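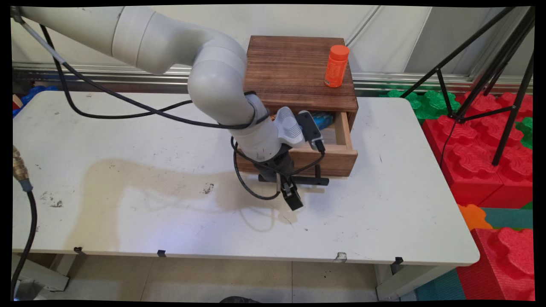 I got lost twice on the way to Kerstin Kohlhase's place, which is what everybody does the first time, she tells me at the door. The numbers on her side of the street in Skonditz run backwards. She has the kettle on already, and there's a plate of plum cake that I was told I had to finish before I left (I did my best).

I came to talk about letters. For the past eleven winters Kerstin has been reading other people's family mail. She takes in boxes and drawers full of it, all in the old German handwriting that most people under eighty can't make out, and she types it up so the grandchildren can finally find out what Grandma was so mad about.

"It's usually potatoes," she says. "Or a wedding somebody wasn't asked to. I had one family where two brothers didn't speak from spring until Christmas over a ladder. Pages and pages on the ladder!"

She learned the script from her aunt, Hildegard Dreßler, who was a school secretary and wrote her shopping lists in it right up to the end. Kerstin was nine or ten and figured it was a secret code, so naturally she wanted in. Her aunt made her copy out recipes. "I couldn't tell an e from an n for a whole summer. They're nearly the same thing, two little spikes. I put 'Hering' down as something you wouldn't want to eat, let me tell you."

I asked how she starts on a new batch, picturing white gloves and a magnifying glass. She laughed at me. She washes her hands, dries them well, and makes piles on the dining table. Envelopes stay with their letters, even the empty ones, as the postmark may be the only date she gets. Then she reads the whole thing through badly, just guessing, and doesn't type a word.

"You have to get used to the person. Everybody's got their own way of being sloppy. One man never finished the ends of his words, he just kind of drew a tail. By the tenth letter I could hear him mumbling."

The biggest job she ever took came from a family named Kettler: 600 letters, most of them between a husband who had gone off to work on the railroads and a wife who stayed home and ran the farm. It took her 4 winters. She doesn't do letters in summer, when the garden wins. About those two she can talk all afternoon, and I let her.

"He writes like he's giving a speech. The weather, his health, regards to everyone by name. And she writes back, 'The brown cow is dead, send money.' I adored her."

There was a gap in the middle of that set, 135 days with no mail going either way. Kerstin had been reading along every evening, and she says she slept badly the week she got to it. Had they fought? Was somebody sick? When the letters pick up again, his first one opens with the weather.

"Not one word about it. I wanted to shake him."

Did she ever find out?

"No. The family didn't know either. The granddaughter thinks he came home for a while, and that would make sense, you don't write to a person in the next room. But I don't know. I still think about it when I'm peeling carrots."

We got onto the question of whether you should read this stuff at all. I've got a shoebox of my own mother's letters that I haven't opened, and I said so. Kerstin cut me another piece of cake before she answered.

"I've sent things back," she said. "There was a bundle where it said on top, in big letters, 'burn these.' The nephew thought that was funny. I didn't, and I told him he could find someone else to do it. But most people who wanted them burned would have burned them. Every kitchen had a stove."

She doesn't smooth anything over, either. If the writer spells a name wrong, it stays wrong. If there's a mean line about a daughter-in-law, it goes in, and Kerstin calls the family first so it doesn't land on them cold. When she can't read a word she puts three dots and goes on. She's proud of those dots. In her early days she used to guess, and one of her guesses had a great-uncle sailing off to Bravano when all he'd done was buy a horse there.

What about me, could I learn it? She pulled a postcard off the shelf and handed it over. I got "Dear" and, after quite a while, "rain." She clapped!

Her advice was to copy the alphabet out by hand for 3 weeks, ten minutes a day, with a pencil, and leave the real letters alone until then. People want to start with the love letters, she says, and then they quit, because people in love have terrible handwriting. Start with a bill or a recipe, where you already know roughly what it's going to say.

It was dark by the time I got my coat on. She was about to start on a new bundle from a family called Tekel, and she'd peeked at the first page while I was in the bathroom.

"A sister," she said. "She's furious about a goose."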